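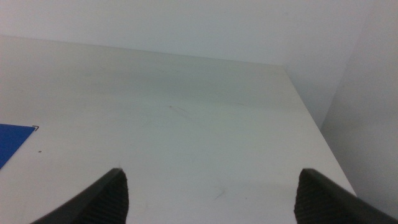
Filed under: Student Projects > Interiors and Furnishings
Print this page | E-mail this page

A Pale Corner Table for the Lellari Building Study Room
Project report by Arnel Galang and Ramil Villanueva
11 July 2025

Background

The study room on the second floor of the Lellari building has one window and a corner that gets very little daylight. The old table in that corner had a dark brown top with a high gloss. Students used it for drawing, cutting card and laying out pages, and most of them complained about it. The ceiling light reflected off the gloss, and pencils and dark card were hard to find on the brown.

Our assignment was to improve one work area in the building without moving any walls or wiring. We chose this corner. Our budget was 2,152 pesos, paid from the course fund, and the room could be closed to other students for 3 days.

What we wanted to find out

We had two questions. The first was whether a pale, matte surface would make the corner easier to work in with the same light fixture. The second was how close in color the table and the walls could be before people began to misjudge where the table ended. Our instructor raised the second question when we showed her the paint samples, and it ended up taking more of our time than the first.

Materials

The top was painted with Indwood furniture paint in a flat off-white that leans a little toward green in daylight. The walls were done in a similar pale gray-white that was left over from the hallway on Macapagal Street, where the department has its other rooms. We did not have to buy wall paint. The rest of the money went to sandpaper, primer, rollers, masking tape and a sheet of royal blue card for the layout position.

Method

We sanded the top until the gloss was gone, wiped it down and primed it. Arnel rolled the primer and Ramil rolled the paint. Between coats we sanded lightly with a fine grit. The first coat showed roller marks near the front edge – we had let the paint sit in the tray too long – and that part had to be sanded back and rolled again.

The walls were painted after the table. Doing it in this order was a mistake. We had to cover the new top completely, and a strip of tape pulled up a little paint along the back edge. It was touched up with a small brush.

We then marked a place for the blue card on the table top with small dark corner marks. The card shows where a page or a model base should be put when students take turns at the table. Before this, each person started in a different spot and things drifted toward the wall over the afternoon.

When the room was open again, we asked 25 students to work at the table for one class period each and fill in a short form. Some of them had used the old table and some had not.

Results

Most of the students who knew the old table preferred the new one. The comment we saw most often was that the glare was gone. Several wrote that white paper was harder to see against the new top, which we had expected. For white paper they put the blue card underneath, and that worked well enough that two people asked for a larger sheet.

The answers on the second question were mixed. The table and both walls are close to the same color, and in even light there are only faint shadows where they meet. Some students said this made the corner feel bigger. Others said they had set things down closer to the back edge than they meant to. One student did not like the corner at all and called it "like working inside a box."

Cleaning was a problem we had not asked about, but it came up on many of the forms. Graphite smears show on the flat paint, and a damp cloth spreads them before it lifts them. A white eraser works better on small marks.

Costs

We stayed inside the budget and had 176 pesos left. It was spent on a second roll of tape and erasers for the drawer.

What we would change

We would paint the walls first. We would also make the walls one or two steps darker than the table, or put a thin strip of color along the back edge. Ramil would like to try a satin finish, which should be easier to clean, but Arnel thinks the glare would come back. We have a sample board of each and plan to compare them under the same light in August.

The corner marks should stay. They cost almost nothing and students began using them without being told to. If the larger blue sheet is bought, the marks will have to be moved – the present ones only fit the sheet we have now.

The forms and the sample boards are kept with the course materials and can be borrowed for the day. The paint record for the room is in the Fundeo binder, under the room number.

Contact the student projects desk | Copyright 2025 Lellari Student Projects | Back to top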